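Jidton > Facilities > Checklists > Break Room and Kitchenette

This site uses cookies to remember your building and language. By continuing you accept our cookie notice.

Break Room and Kitchenette Inspection Checklist, with Comments
Form 344
Revised July 23, 2018

Use this form for every shared kitchenette in the Huso building and for the small break rooms on the warehouse side. Mark each item OK, Fix, or N/A. Comments under the items come from earlier rounds and are there to help with judgment calls. They are not extra requirements.

1. Floor and walkways

1.1 Floor is dry and free of grease. Mats lie flat.
Comment: The mat by the Room 3729 sink curls at one corner. Taping it down was tried in June and did not hold. Mark Fix until it is replaced.

1.2 Path from the door to the sink is clear, with no boxes or carts.

1.3 Trash and recycling bins are not in front of the exit.
Comment: Bins get moved for cleaning and are not always put back. Move them yourself and mark OK.

2. Electrical

2.1 Outlets near the sink have working GFCI protection. Press TEST, confirm the power drops, press RESET.

2.2 No extension cords or power strips feeding heating appliances.
Comment: This covers toasters, kettles, coffee makers and microwaves. Each one plugs straight into a wall outlet.

2.3 Cords are not cracked, pinched, or run behind the sink.

2.4 Breaker panel door closes, and the directory inside matches the room.
Comment: The directory on the warehouse side still uses the old room names. Write down the breaker number only.

3. Counter appliances

3.1 Each appliance sits level with its feet on the counter.

3.2 Microwave door opens fully and closes without being forced. Hinges are tight and the latch hooks are not bent or broken.

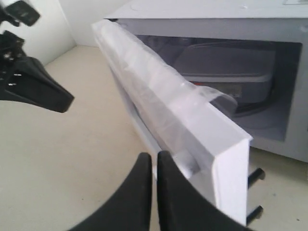 3.3 Door seal surfaces are clean. Wipe off food splatter before you judge the condition.
Comment: A stain is OK. Pitting, burn marks, or flaking paint means Fix, and the unit gets a red tag and is unplugged.

3.4 Toaster crumb tray has been emptied.
Comment: This is the item most often marked Fix on the whole form. Empty the tray over the bin, not the sink.

3.5 Coffee maker shuts off by itself. The Fröhlich units have a 60 minute timer. Check that it has not been switched off in the settings.

3.6 Kettle lid closes and the base is dry.

4. Refrigerator

4.1 Inside temperature is 40°F or below. Read the thermometer on the middle shelf, not the dial on the door.

4.2 Door gasket seals all the way around.
Comment: Close the door on a sheet of paper in several spots. If the paper slides out freely, mark Fix.

4.3 No spoiled or unlabeled food.
Comment: Inspectors do not throw food away. Leave a notice and tell the floor contact.

5. Cleaning and ventilation

5.1 Vent openings on appliances are not blocked by paper towels, mail, or anything stored on top.

5.2 Microwave cavity is clean, and the turntable turns freely on its ring. Look for cracks in the glass.
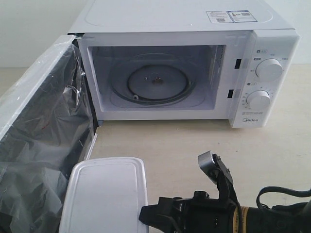
5.3 Exhaust fan runs. Hold a tissue to the grille; it should stay there.

5.4 Cleaning products are kept below the counter and away from food. Bottles have their original labels.
Comment: Ollarex degreaser is sometimes poured into plain spray bottles. An unlabeled bottle is always a Fix, even when everyone in the room knows what is in it.

6. Fire and first aid

6.1 Extinguisher is on its hook, the gauge is in the green, and the tag has been initialed this month.

6.2 First aid box has bandages, gloves, and burn gel inside the expiration date.

6.3 Emergency number is posted by the door. Internal extension is 1233.

Sign the form, enter the room number, and leave the yellow copy in the wall pocket. Any red tag is reported the same day. Other Fix items go to Facilities with the weekly batch.

Related items
Space Heater Rules for Offices
Red Tag Procedure
Eyewash Station Checklist
Warehouse Aisle Inspection Form
How to Request a Replacement Appliance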